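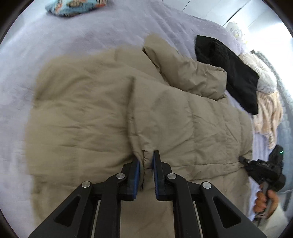 Print | E-mail

Winter Coat Drive: where we are in July

Hi Enda,

You asked for a quick update before Wednesday, so here goes! The Paltelness coat drive has taken in 80 coats since the spring, and 59 of those are sorted, tagged and hanging in the back room at Ondik Hall. The rest still need mending, mostly zippers (I am getting pretty good at zippers).

Your grant has gone on hangers, thread, the rack on wheels and the dry cleaning. Jorkel Cleaners gave us 30 percent off, which I didn't expect, and they let us drop off after closing. We have almost a third of the money left and I'd like to keep it for kids' sizes. We're really short on those, and the school on Lévesque Street has already asked me twice!

One thing that didn't go well: the drop box outside the library leaked in the big storm and we had to throw out 10 sweaters. Maribel Mamani found us a better box with a proper lid, and it's by the side door now.

Next up is the fitting day flyer. Could you let me know if you want your logo on it, and which version? The one I have is kind of blurry.

Thanks so much,
Dee

Print | E-mail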